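Stamina Costs in Tridetness Still Punish the Wrong Players

April 2020

Tridetness shipped its crafting rework in January, and the stamina rules that came with it remain the weakest part of the game. Every character has a pool of 200 points. A basic repair costs 40. Refining one bar of Nirnus ore costs 115, so a player can refine once, repair twice, and is then locked out until the pool refills.

The old system charged materials only. Avness, the studio behind the game, replaced it to slow down automated accounts in the port city of Đoàn. The cap does limit each account, but an owner with many accounts simply switches between them. A person with one character has no such option and waits.

Store pricing makes this worse. A refill pack sells for 1299 crystals, and crystals drop too rarely in normal play to cover regular use. 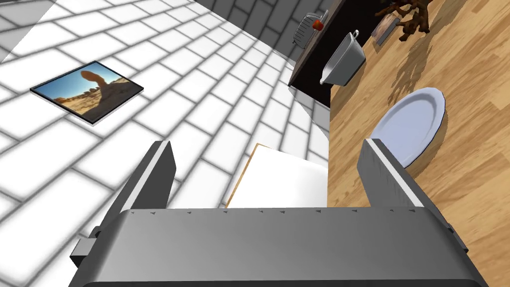
Computer render: gripper with its two fingers open.

Two changes would help. Repairs should be free below a set item level - they produce nothing that can be sold. Refining should draw from a separate pool shared across all characters on an account. Neither change touches combat, and the patch notes list no further work on stamina for the next update.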